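Courses > Design and Society > Student Projects > Group 4

Overview Timetable Projects Staff Library Contact

Print this page
E-mail this page

What we keep our phones in: replacement habits in Loureiro
Project report by Tia Dunmore, Rui Coelho and Glória Valente
Supervisor: Hélder Macedo

1. Background

The project began with a drawer. Glória's family had five old phones in theirs, two of which still switched on, and when we asked the rest of the class most people had something similar at home. We wanted to find out how long people in Loureiro keep a phone, why they stop using it, and where it goes afterwards. Cases and covers came into it later, when we noticed that people talked about them without being asked.

We left out tablets and work phones. We also left out anyone under 16, as we would have needed letters home and there was not enough time to get them back.

2. Method

We used a paper questionnaire with 14 questions. Copies were left at the library, the sports hall and the Drakport bus station café, and we handed out more at the Saturday market. In total 107 were returned. Of these, 70 were filled in completely, and the results below use only those.

Rui also interviewed Cristóvão Tavares, who runs the repair counter at Skatalitz, and spent two afternoons there writing down what people brought in. No customer names were recorded.

The first version of question 6 asked "How long did your last phone last?" Several people took this to mean the battery. We changed it to "How long did you use your last phone before you got another one?" and threw away the earlier answers to that question.

3. Results

The commonest length of use was between two and three years. Older people kept their phones longer, although we had only nine complete answers from people over 65, so this is weak.

The main reason given for changing was the battery, chosen by 32 people. A broken screen came second. Only six said they simply wanted a newer model, which is lower than we expected. People may not like to tick that box with a student standing next to them.

On cases, most people said they always used one. The usual complaint was that the case wore out or went a bad colour long before the phone did, and that by then the shops had stopped selling that size. Mr Tavares said the same. He keeps a box of older sizes under the counter and sells them cheaply.

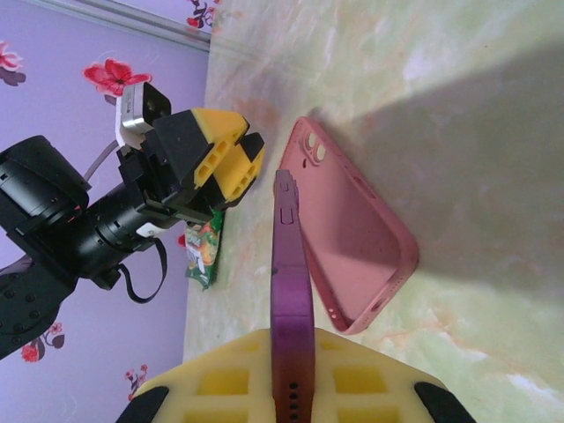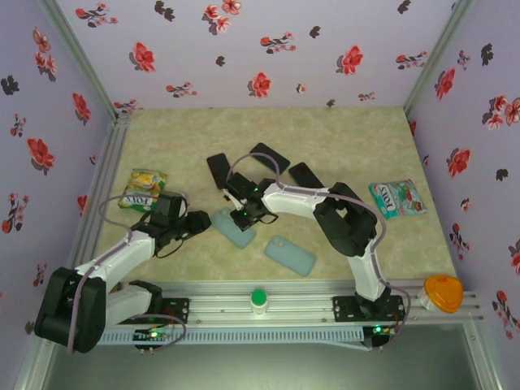 We asked where the old phone was now. More than half were still in the house. Some had been passed to a child or a parent, a few had been sold, and four people did not know. Very few had gone to the recycling point behind the town hall. When we went to look at it, the sign listed batteries and light bulbs but did not mention phones, and the man on duty was not sure whether he could take them. He rang someone and was told that he could.

4. The repair counter

A new battery at Skatalitz takes under an hour for most models. Mr Tavares thinks that many people who give up on a phone because of its battery have never asked the price of a new one. Our questionnaire did not cover this and we should have included it.

He will not repair a phone if the frame is badly bent. He showed Rui a tray of phones left behind by owners who had decided against the cost, which he uses for parts.

5. Trial collection

We put a collection box, lent to us by Plemix, in the school entrance for three weeks. It took in chargers, cables, earphones and some phones, 341 items altogether. Chargers were by far the largest group. We had written "phones" on the front in large letters and it made little difference.

The box had to be emptied more often than planned and we had no proper place to store the contents. For the last week they were in Glória's garage.

6. Problems

The sample is small and comes mostly from people who use the library or the bus. We did not ask about income, and Mr Macedo pointed out that this probably matters more than age. Two of the market questionnaires were in the same handwriting.

7. What we would do next

The sign at the recycling point should mention phones. We wrote to the council on Sun 7 July and have not had a reply yet. If the box can be borrowed again in September, we would like to run it at the sports hall as well, with a separate section for chargers.

A copy of the questionnaire and the full table of answers are in the folder in room 12.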